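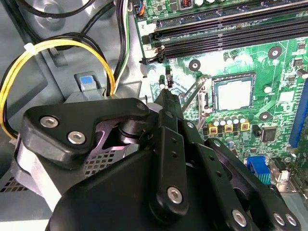
Photo: Ekene Akinola / Skesari

5.3 Setting up the hand for work inside an open computer case

This section applies to the Grisava hand when it is used to reach parts at the edge of a motherboard. Complete the homing routine in section 4 first. Two people are needed for steps 4 to 8, one at the console and one at the bench.

CAUTION: Disconnect the case from the mains and remove it from any docking station before the arm is enabled. Wear an earthed wrist strap when handling the board.

1. Lay the case flat on the bench mat with the open side up. Clamp it at two corners.

2. Move cable bundles clear of the approach path. A looped bundle may stay in the case if it is held by a tie and the fingers do not pass through the loop.

3. Angle the bench lamp until the camera preview shows the edge of the board clearly. Glare over the memory slots or the processor lid is acceptable if the target area is readable.

4. On the console, open Tools, then Hand, and load profile 13 (fine grip). The fingertips close to a single point.

5. Set the approach speed to 3000. Do not use 4000 inside a case; that value is for open bench work only.

6. Jog the hand to a position above the case wall and check that the screw heads on the finger links clear the metal on all sides.

7. Lower the hand until the closed fingertips are level with the edge of the board. Stop there and press Set Z.

8. Bring the tips in from the side until they touch the edge, then press Teach. Keep the tips off upright connectors and capacitors near the contact point.

9. Back the hand out along the same path and save the point under a new name.

Note: If the contact reading drifts after step 8, the thumb joint may need re-seating. See 7.2.

Note: Taught points belong to one board layout. Teach them again for each new model – the Borkik importer will not convert them.

CAUTION: Do not press on the processor retention lever or the memory latches with profile 13. Use the latch routine in 5.4.

Service interval: check the hex screws on the finger links every 2000 cycles. Replacement screws are listed in Appendix B.

Section revised in September by Adesuwa Eze. Checked by Edgars Vasiliauskas.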